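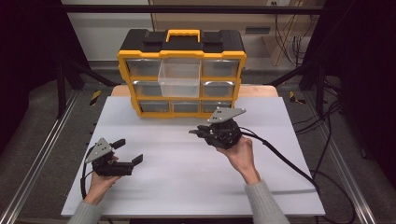 A parts organizer with its top middle drawer pulled partway out.

Does Tidying Up Make You Smarter?

Maybe a grown-up has told you that a tidy desk means a tidy mind. It sounds like a fact. It even rhymes a bit in the middle. But who checked?

Let's be the sort of people who check.

What do people say?

You will hear all kinds of claims about tidiness. Tidy kids get better marks. Messy people are more creative. Geniuses never put their socks away. Notice that the first claim and the second one point in different directions, and both get repeated by people who sound very sure. Sounding sure is easy. I can say "all frogs dislike Tuesday's weather" in a very sure voice and the frogs haven't changed their minds.

What would count as proof?

Suppose a company called Gritport sells boxes with drawers. Its poster says, "1183 families bought our box and now they are happier!" Before you beg for one, ask some questions.

Happier than when? Did anyone ask the families how they felt before they bought it? Did they ask any families who didn't buy it? What about the people who were still grumpy and never answered the survey? The number on the poster is big, and big numbers make our brains go quiet. A big number can still be the answer to a silly question.

There's another trap. Maybe kids with tidy desks really do get good marks in some schools. That doesn't tell us the desk did it. They might have a quiet room at home, or more time, or a parent who helps with both the homework and the desk. When two things turn up together, one might cause the other, or a third thing might be causing both. Scientists have to be very careful about this, and even they get it wrong sometimes.

So is sorting useless?

No, and I'd be a poor sceptic if I said so. Sorting does one plain job: it cuts down on looking. If you have a heap of 1000 beads and you want a green one with a big hole, you may have to stir through a lot of the heap. If the green ones live in their own drawer, you can skip all the others.

But sorting isn't free. Somebody has to do it, and that takes time. If you only need a green bead once a year, you could spend longer sorting than you would ever have spent hunting. Adults forget this part when they talk about tidy bedrooms.

Test it yourself

You need a mixed pile of small things such as buttons or blocks, 10 slips of paper, a timer and a friend.

Write one thing to find on each slip, like "red button" or "long blue block". Mix up the pile. Your friend reads the slips one at a time and you find each thing and put it back. Write down how long it took.

Now sort the pile into groups and time how long the sorting takes. Then do the same slips again.

Were you faster the second time? Probably. But hang on. You had already done those slips once, so maybe you were just getting good at it. How could you make the test fairer? One way is to have your friend do it in the opposite order, sorted first and mixed up second. Even then, two people is a very small test, so don't go putting it on a poster.

Last of all, add the sorting time to your second score. Is it still faster? If it isn't, work out how many more slips you would need before the sorting paid you back.

Words to know

Claim: something a person says is true.
Evidence: what you can look at or measure to help decide whether a claim is right.
Survey: asking a group of people the same questions.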